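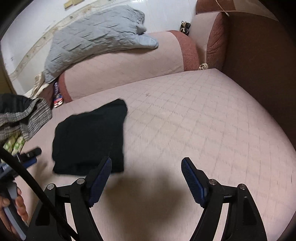
Is the Felto folding board worth buying if your T-shirts come out of the drawer looking slept in? Only if you fold a big pile at a time, and only if most of that pile is plain tops.

I came to this thing with low hopes. It is four plastic panels on hinges, it costs 29 dollars, and it claims to do what my hands have been doing for free since I was ten. The box says it will "change laundry day." I have read that on a lot of boxes.

You lay the shirt face down, flip the left panel, flip the right, flip the bottom one up. My first few came out crooked. The collar has to sit right at the top edge and the booklet barely mentions it, so I wasted most of an evening blaming the hinges.

Once I got the collar right, the results were fine. Fine is the word. The shirts matched each other in width, and they stood up in the drawer the way they do in those tidy-home videos. My friend Rawan Hakim folds by hand and hers look just as good, but she worked in a clothing store for years and I did not.

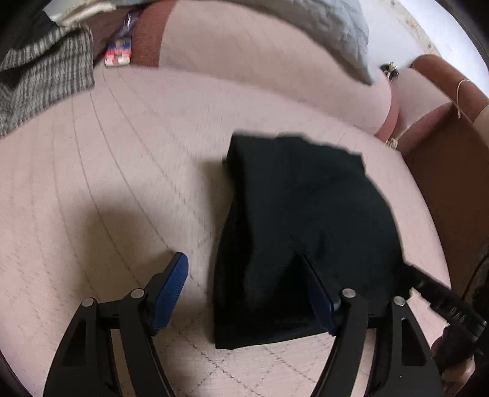

Plain black, folded.

Now the complaints. Anything thick is a fight. Hoodies push the panels back open, and a wool sweater came out as a sort of loaf. Kids' clothes are too small for the panels and you end up finishing them by hand. Fitted sheets, forget it – the booklet shows one, and I would like to meet the person who did it. Long sleeves need an extra tuck before you start, so the three flips in the ad become more like six.

The board is also noisy. Hard plastic slapping on a table at 11 p.m. did not make me popular at home. I tried it on the bed and it was quieter, but the whole thing sank and the folds went soft.

Storage is another sore point. Folded up, it is still too wide for my linen shelf, so it lives behind the bedroom door and falls over.

I also borrowed the Trisholm board from Uliana Pavliuk. It is thinner and slides into a closet more easily, but the hinges felt loose to me and I would not trust them for a year. Between the two I would take the Felto, without much excitement.

Did it save time? On a load of nearly 108 pieces after we got back from a trip in September, maybe a little. On a normal load, no. Getting it out and putting it away ate up whatever I gained.

Three stars out of five. Borrow one before you buy one, and bring a sweater.

We use cookies to improve your visit and remember your settings. Accept all | Manage choices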